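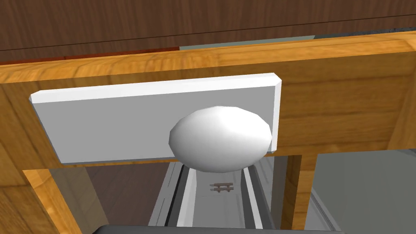 Wrist view from the simulator: white oval knob on its backplate, with part of the gripper at the bottom edge.

Rolis K2 Parallel Gripper with Wistance Wrist Camera
Test bundle for drawer and cabinet work
Page updated 13 January 2021

We've been wanting to put this pair together for a long time! The Rolis K2 is our favorite small two-finger gripper for household-type tasks, and the Wistance wrist camera is the one we kept reaching for whenever a job came down to handles and knobs. Now you can get them on one mounting plate, with one cable run and a matching simulation model, so you can try everything out before you bolt anything to an arm.

The simulation model is the part we're most excited about. It loads with a set of kitchen and bedroom furniture, and the wrist camera in the model sits where the real one sits, at the same tilt and with the same lens settings. If your controller loses sight of a knob in the last little stretch before contact, you'll find out at your desk.

What's in the box
K2 gripper with flat fingers fitted
One pair of notched fingers for knobs
Wistance wrist camera with fixed-focus lens
Shared mounting plate and screws
Single combined power and data cable
Download card for the simulation model and furniture set

Specifications
Finger opening: 70 mm
Closing force: adjustable in 13 steps
Camera: color, fixed focus
Tool connection: Villanueva quick plate (adapter for plain bolt patterns sold separately)
Finger change: two screws per finger, key included

How it compares

Before settling on this bundle we ran the K2 against the Tosama T-series gripper in the same simulated rooms, with the same arm and the same controller. Each gripper got 4,000 pulls spread over bar handles, round knobs, oval knobs and recessed pulls.

On bar handles there's very little between them. Both close cleanly, both hold through the full pull, and if bars are all you have in your kitchen you could flip a coin. The Tosama is the quicker of the two to open and close, and for sorting or bin picking we'd still go for it.

Knobs are where the K2 pulls ahead, and oval ones most of all. A wide, rounded knob likes to roll out from between flat fingers as soon as the arm pulls a little off-line. With the notched fingers on, the K2 slipped on 214 of its pulls across the whole set, and most of those were recessed pulls, which neither gripper is really made for. The Tosama slipped nearly twice as often. It has no notched finger option at the moment, so take that into account - with a set of homemade fingertips the gap might shrink quite a bit.

Camera placement matters more than we expected going in. We tried the Wistance in a high position, looking down over the fingers, and in the low position we ended up choosing. From up high you get a lovely wide view of the room, but the gripper body hides the knob just when you need it. Down low you look up at the drawer front at a steep angle, the gripper takes up only a strip along the bottom of the picture, and the knob stays in sight during the approach. You do give up some view of whatever is straight below the hand. For pulling drawers that's a trade we're happy to make, and for picking things off a floor it isn't, so the plate has holes for both positions.

Things to know before you order

The furniture in the simulation is modeled simply. Knobs have visible flat facets up close, and a grasp planner that leans on smooth surface curves may act a bit oddly around them. There's a smoothing setting in the loader, at some cost in speed.

Lighting is set bright by default. White hardware on a white plate can wash out, so try the dimmer presets too if your detector depends on edges.

The notched fingers are great on knobs and only okay on thin flat items like envelopes or placemats. Keep the flat pair handy.

Controllers we've run it with: the Rolis desk controller (plug in and go) and the Villanueva arm controller, firmware from last April or later. Older Villanueva firmware runs the gripper fine but won't pass the camera signal through the combined cable.

Spare fingers, longer cables and the bolt pattern adapter are listed under Accessories. The simulation model is also a free download on its own, so go ahead and pull a few drawers first!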